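Tópico: Pasta térmica a cada ano, vale a pena ou é mania?
Última atualização: 22 de julho de 2025
Tempo de leitura: 3 min
14 comentários

merle_hoani
Comprei em março um desktop usado, da loja Ibarra, e o vendedor disse que eu devia trocar a pasta térmica todo ano. O processador fica em 751 pontos no teste que eu uso, igual ao que o antigo dono tinha anotado. Não trava e não desliga. A ventoinha sobe um pouco quando exporto vídeo, só isso. Troco ou deixo quieto?

tonho_bancada
Deixa quieto. Pasta de qualidade razoável dura anos num computador que não é forçado o dia todo. Cada vez que você tira o cooler é uma chance de fazer besteira, principalmente se ele estiver colado no processador.

Lesego Mabuza
Discordo em parte. Máquina usada você não sabe que pasta tem ali. Já abri computador com pasta seca que virou farelo e com o dobro do necessário escorrendo para a placa. Eu trocaria uma vez, para saber o que tem, e depois esqueceria do assunto por uns três anos.

tonho_bancada
Se a temperatura está normal, o estado da pasta não interessa. Mede primeiro, mexe depois.

merle_hoani
Medi agora. Em repouso está baixa, exportando vídeo sobe e estabiliza. Não sei dizer se é muito para esse modelo.

carla.rj
Que cooler é? Se for o Trunon pequeno, ele esquenta mesmo, com pasta nova ou velha. Tive um e só resolvi trocando o cooler inteiro.

merle_hoani
É um Bratness, o de torre. O Trunon veio na caixa, mas o antigo dono não usava.

Lesego Mabuza
O de torre dá conta. Se resolver trocar a pasta: liga a máquina uns minutos antes para amolecer, desliga tudo da tomada, solta os parafusos em cruz e gira o cooler de leve antes de puxar. Limpa com álcool isopropílico e papel que não solte fiapo. Um pingo no meio basta. Não precisa soltar o processador do soquete para limpar a tampa.
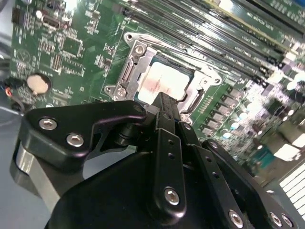

Processador no soquete, com a tampa metálica à mostra.

pedrinho_k
Um pingo no meio deixa os cantos sem pasta. Eu faço um X e nunca tive problema.

Lesego Mabuza
Faz diferença em processador grande. Nos comuns, a pressão do cooler espalha. O X funciona também, só gasta mais e suja mais se você exagerar.

tonho_bancada
E não comprem aquela Cistham de seringa transparente. Usei em duas máquinas e tive que refazer as duas.

carla.rj
Uso Cistham faz tempo e não tenho queixa. Deve ter sido lote ruim ou coisa guardada no calor – aqui no Rio isso acontece bastante em loja pequena.

merle_hoani
Vou deixar para o fim do ano, quando abrir para tirar a poeira. Alguém sabe se o álcool de farmácia 70% serve?

tonho_bancada
Não serve, tem água demais. Procura isopropílico em loja de eletrônica.

23 compartilhamentos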